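Search this site
Enter keywords

The cable we forgot to think about
Speaker notes, Resbridge workshop, Monday, 2 p.m. session

Slide 1. Wait for the room to settle. Say what the talk is: one fault, one cell, and what we changed. No product pitch.

Slide 2. Leave both pictures up while covering the setup. 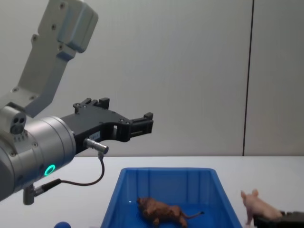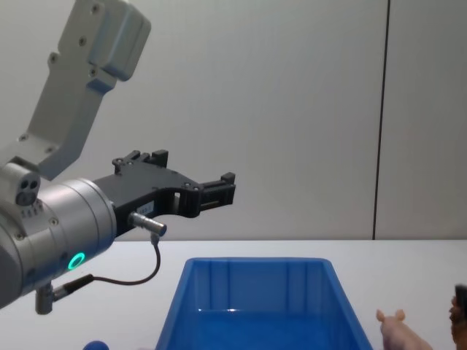
Toy sorting cell: arm, parallel gripper, blue bin.

By Nomau cell lead, Resbridge

Slide 3. The job. Pick a toy from the table, put it in the bin, take it out again, repeat. We call the test program Rider. One arm, one gripper, toys of different shapes. Lion in the bin in the first picture, bin empty in the second. Point out the thin dark cable looping down between the gripper and the wrist. The rest of the talk is about that cable.

Slide 4. The fault. Rider had done 2870 cycles when the gripper stopped reporting its position. The arm kept moving. The controller used the last good value it had, which said "closed, holding part." The arm carried nothing to the bin, opened over it and went back for more. It did this 121 times before we stopped it.

Pause here. Ask who has seen a stale value treated as a live one. Usually a few hands.

Slide 5. Why it matters. With a plastic toy, the cost is an afternoon. The same logic on a heavier part could tell a person the jaws are shut when they are open. We logged it as a safety matter and locked the cell out until the review was done.

Slide 6. What we found. Two causes.
The plug at the wrist end had backed out slightly. The loop swings each time the wrist turns, and it had been working on that plug since the start of the run.
The controller had no timeout on the gripper signal. This was our mistake – the setting was there and we left it off during bring-up.

Mention that the status light on the wrist stayed green the whole time. It reports on the arm, so a green light says nothing about the gripper. Several of us had been reading it as "everything is fine."

Slide 7. What we changed.
Gripper signal timeout set to 700 ms. After that the arm stops and asks for a person.
Cable check added to the start-of-shift sheet. Hand on both connectors, power off.
Grip confirmed again just before release. An empty grip now counts as a fault.

Slide 8. Still open. A clip would hold the loop closer to the wrist, but our first one pulled tight when the wrist was fully turned. Fogh is drawing a longer one. Until it is fitted we run at reduced speed – say this clearly, people will ask.

Slide 9. Questions. If short on time, skip slide 8 and take the clip as a question. The start-of-shift sheet is on the table by the door.

Related items
Lockout steps for small cells
Rider test log: how to read it
Choosing a signal timeout
Fogh cable clips, fitting notes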